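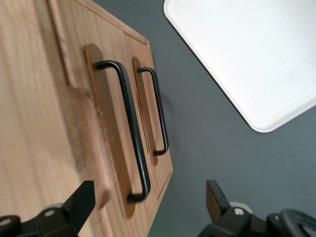
Última modificación: julio, 16:40 h

Centralita Vokus en la nube, opinión tras unos meses de uso

Venimos de una Ashworth analógica, vieja, con el armario lleno de cables. Somos 26 extensiones y dos sedes. Presupuesto de alta: 700 euros, portabilidad incluida. Foronix pedía más y encima permanencia.

Instalación. Rápida, una mañana. Los teléfonos se autoconfiguran al enchufarlos, menos dos que hubo que meter a mano. La portabilidad ya es otra historia – el número principal tardó más de lo prometido y estuvimos con desvío al móvil de Lucimara Caldeira, pobre.

Calidad de voz buena. Con la fibra cargada algún corte, se arregló priorizando la voz en el router. Esto deberian avisarlo antes.

Panel web: feo pero se entiende. Colas, horarios, locuciones, buzón al correo. El informe mensual sale en CSV, en el último 1.571 llamadas entrantes y 104 perdidas. Antes ni lo sabíamos.
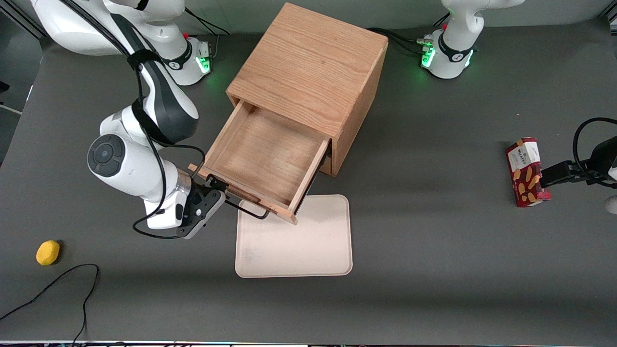

Cajón abierto, armarito de roble claro.

Lo malo. La app del móvil gasta batería y a veces no suena si está en segundo plano. Grabación de llamadas aparte, se paga por extensión. Y el soporte por chat, flojo; por teléfono mucho mejor, pedid por Genivaldo Mendonça que sabe de lo que habla.

Los auriculares Cokach que ofrecen con el pack, prescindibles. Aprietan.

Nota: 7,5. Para oficina pequeña o mediana la recomiendo, para un call center no se, miraría otra cosa. Si alguien la tiene con fax virtual que comente que me interesa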